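The gutters on the north side

I put off the gutters for two summers. We bought the house in Vokthorpe knowing the north side was bad, and the inspector's report had a line about it that I read once and filed away. In September the corner above the back door started pouring like a tap every time it rained, and I couldn't ignore it anymore.

The old gutters were steel, painted brown, and held up with spikes driven straight into the fascia board. Half of the spikes had worked loose. You could pull them out with your fingers. The low point had ended up in the middle of the run, a good distance from either downspout, so water sat there and rusted the seams from the inside.

I got two quotes. The first was 900 dollars for the north side alone, aluminum, with hidden hangers and one new downspout. The second, from a man named Yip, came in at 813 and included replacing any fascia that turned out to be rotten, up to eight feet. He got up on the ladder and poked at the wood with a screwdriver before he gave me a number. The first company measured from the ground and emailed me from the truck. I went with Yip.

He came on a Thursday and had the old gutter down before nine. The fascia was worse than the screwdriver had suggested. Six feet of it came off in pieces, and behind that the ends of 2 rafters were soft on the bottom edge. He showed me where the drip edge had been put on behind the gutter with a gap, so that water running off the shingles curled back under and went down the face of the board. It had been doing that since the last roof went on, whenever that was. The shingles themselves are fine. He thinks there are ten years left in them.

The rafter ends were not in the quote. He cut back the soft wood, treated what was left, and bolted a length of new lumber alongside each one. That added a half day and 520 dollars, which hurt, but I had seen the wood and didn't argue. He primed the new fascia on all sides, including the cut ends, before it went up. I asked for that because my brother Kwok-wai had the same job done at his place in Jodholm and his boards were primed on the front only. They were peeling by the second winter.

The new gutter is five inch, white, with a hanger every two feet. The fall is a quarter inch for every ten feet, all toward the corner by the driveway. I would have liked six inch but it would have looked heavy on a house this size, and Yip said the roof area didn't call for it. The downspout is the bigger size, three by four. He said most clogs he sees are in the elbow at the top of a small downspout, and he'd put the money there first.

I skipped the gutter guards. We have one maple and it is on the far side of the driveway. I'll clean them out twice a year, once after the leaves and once in spring for the seeds, and see how that goes. If I get tired of the ladder I can add guards later.

The part I did myself was the ground. Before, the downspout emptied onto a cracked splash block that tilted toward the foundation. I dug a shallow trench, ran solid pipe out some twelve feet to where the yard drops off, and packed the soil back so it slopes away from the wall. It took most of a weekend. The clay here is miserable to dig, and I hit an old brick border about a foot down that ran the entire length of the bed.

We've had three real storms since. The back door is dry, and the damp patch on the basement wall has stopped getting bigger. I drew a pencil line around it the day the work was finished so I would know. I'm going to leave the line there until spring before I paint over it.

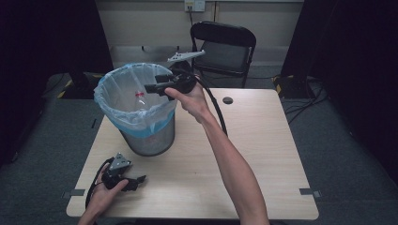

Yen-ting Cheung wrote in after I posted the first half of this to ask whether the drip edge was replaced too or just bent forward, as hers in Pustia was bent and it sprang back within a year. It was replaced. Yip slid a new piece up under the first course of shingles and lapped it over the back of the gutter, then nailed it along the top. On the south side, where the old one is still in place, he bent it out by hand and told me it was temporary.

So the south side is next. The gutter there is the same brown steel but the spikes are holding, and I checked the fascia with a screwdriver along the whole length and found only one soft spot, near the chimney. I've asked Yip to come back in April. Until then I have a tube of seam sealer and the ladder, and I need to move the woodpile out from under the eave before it gets any wetter.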